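**Teleoperation at Drutham: block sorting, first set complete**

The first set of two-arm demonstrations for the Westerberg project closed on 13/03/2019 with 2,104 accepted episodes. A further 206 were rejected at review, mostly for pauses in mid-task or for a block pushed off the mat. Each episode is capped at 90 seconds. The operator drives both arms by remote control from a second desk, and joint positions, gripper commands and video are logged on a common clock.

Episodes are now stored in the Citik format throughout. The older Vedton files have been converted and should no longer be used for training, as their gripper channel was logged one sample late.
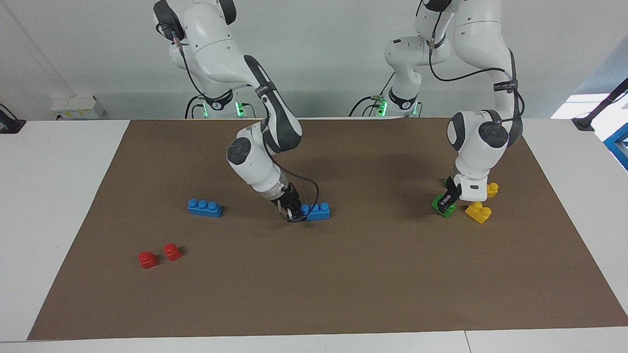 Most of the review time went on deciding where a grasp begins. The earlier rule took the first closing command as the start, which works for a single arm and a block lying in clear space. With two arms it gives poor labels, because operators tend to bring both grippers down together and then attend to one side at a time. The right gripper may be straddling one end of a blue brick, fingertips down on the mat, while the left is at a green block that sits slightly tilted with a yellow one just beside it. The labels therefore now run separately for each arm – approach, contact, close, lift – and the two tracks may overlap.

Close-packed blocks remain the weak point. Operators slow down noticeably when a neighbour is within a finger's width, and the trained policy copies the slowness without the care. Three changes apply to the second set:

- Starting layouts will include more pairs and clusters, with fewer isolated blocks.
- Operators will finish the approach with one arm before starting the other, except in episodes marked as simultaneous.
- Failed grasps followed by a clean recovery will be kept and tagged.

Recording resumes in May. Operators who have not used the revised pedal mapping should book 3 practice runs beforehand – these are not logged.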